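Rewriting the water meter log

I have kept a log of our water meter at the Flultside house for a few years, first in a notebook and then in a spreadsheet. In April I went back through the whole thing, because the yearly totals did not agree with the bills. Most of the fault was mine.

The meter reads in cubic metres with three further digits in red for litres. The notebook readings left out the red digits. When I typed them up I filled the gap with zeros, so every old reading was low by anything up to 999 litres. Over a year that hardly matters. Over a week it makes a mess of the graph, and there were weeks where we seemed to have used almost nothing, followed by weeks where we had apparently filled a pond.

I have now split the readings into two columns, one for whole units and one for litres, and left the litres blank where I never wrote them down. Any interval that starts or ends on a blank is drawn in grey and kept out of the weekly average. That removed 42 intervals. The average for the rest came out at 2,652 litres a week, against 3,008 on the old sheet.

The kitchen is the part I understand least. Washing up by hand, rinsing vegetables and filling the kettle are all small draws, and the meter is out by the gate, so I can't easily stand and watch it while the tap is running.

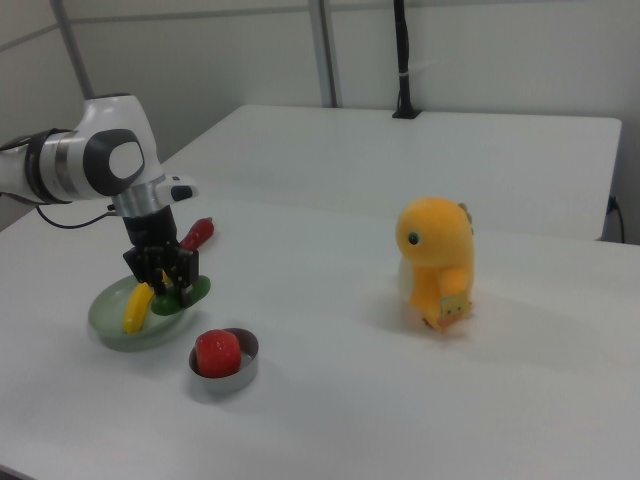

Green plate, green vegetable.

For one week I did all the rinsing in a bowl and tipped it into a marked bucket before it went on the beans. The total was 620 litres less than the week before, which is far more than the bucket ever held. Kerubo was away for four days of that week, so I have marked the result as no use and will repeat it.

The other job was the overnight check. I read the meter at 11 pm and again at 5 am with nothing running. It moved by nine litres the first time. I replaced the washer in the cistern inlet valve, repeated the reading and got one litre, which may be the limit of how well I can read the dial by torch.

Wycliffe Bakilana asked whether I would put a pulse sensor on the meter and be done with it. The meter does have a socket for one, but it belongs to the supplier and I would want that in writing first. I have sent them a letter.

Still to do: find the missing notebook from the first winter, and work out why the standing charge changed twice on one bill.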